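[osov-users] Re: planner times out on the insert stage, fine everywhere else

25 November 2023
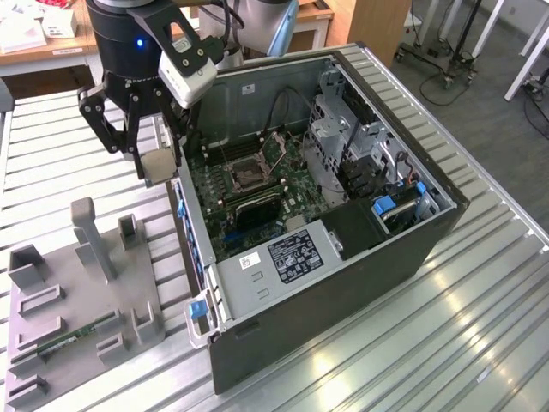

The earlier message on the list asked whether the timeout was in the planner at all, or whether the collision checker was just chewing through too many meshes before the planner got a look in. Fair question, and the reply is a bit of both, so I've quoted the relevant chunk and answered under it.

> Are you loading the full CAD mesh for the tower? On Detia we had
> the same symptom, approach moves solved in no time and then the
> last bit into the case would sit there until it gave up. Ours was
> the drive cage. All those little perforations came through as
> triangles and every state check was paying for them. Also, what
> have you got the attached object padding set to? The default is
> way too fat for anything you want to put in a socket.

Yep, full mesh, guilty. I'd left the perforated walls of the cage in because I figured the broadphase would throw them out (it doesn't, or not when the wrist housing is that close to the case). I swapped the cage for a plain box last night, and did the same with the power supply, and the state checks got heaps quicker. Out of 196 planning requests replayed from the log, only 15 now time out. Before that it was well over half!

The padding was the other half of it. I had no idea it applied to the thing in the gripper as well as the links. With the default on, the little square part is "in collision" with the raised socket bracket long before it gets anywhere near the socket, so the planner was being asked for a goal that didn't exist, and it dutifully kept looking. I've turned it down to zero for the attached object only and left the arm links alone.

What I'm still stuck on is the cables. There's a tangle of black ones across the upper part of the case and they aren't in any CAD file, obviously. At the moment I take the point cloud off the wrist camera, crop it to the inside of the case and feed it to the octomap. Black cable in a dark case gives me rubbish depth, so I get voxels that flicker on and off between updates, and a plan that was valid when it left the planner gets rejected by the monitor a moment later. I've tried:

- voxel size at 10 mm, stable but it closes the gap I need to get down through
- voxel size at 5 mm, gap is fine, flicker is awful
- freezing the map before the insert stage, which works but makes me nervous

Has anyone got a keep-out volume going for this kind of thing? I'm tempted to draw one fat convex hull over the whole cable area by hand and be done with it, but then it's wrong for the next tower.

Separate thing: the fixture plate frame. I've been publishing it as a child of the table, and Fumside wants it as a child of the robot base, so the slot holder poses come out with a stale transform whenever I recalibrate. Is that on purpose? If it's a bug I'm happy to write it up, I've got a patch that's about 40 lines and mostly comments.

Oh, and for whoever was after the seed: it's 2046, in the planner config and not the launch file. Set it in both and the launch file wins without saying so, which cost me an arvo.

Will post the trimmed collision model to the Deng branch once I've cleaned up the names.

Cheers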